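Aushilfe für unsere Spielküche gesucht (Minijob)

Das Stilard ist ein kleines Mitmach-Café für Kinder. Wir suchen ab November eine Person für zwei Nachmittage pro Woche.

Sie bauen die Sandwich-Station auf, reinigen die durchsichtigen Halter und sortieren die Spielscheiben wieder ein.
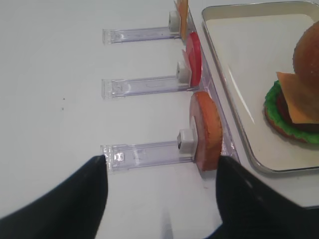

Sandwich-Station mit Haltern aus Acryl

Geduld ist uns wichtig – Erfahrung brauchen Sie nicht. Die Einarbeitung macht Nabila Abdelaziz.

Bewerbung mit kurzem Text bitte an Funmilayo Lawal, telefonisch ab 14 Uhr oder direkt im Café.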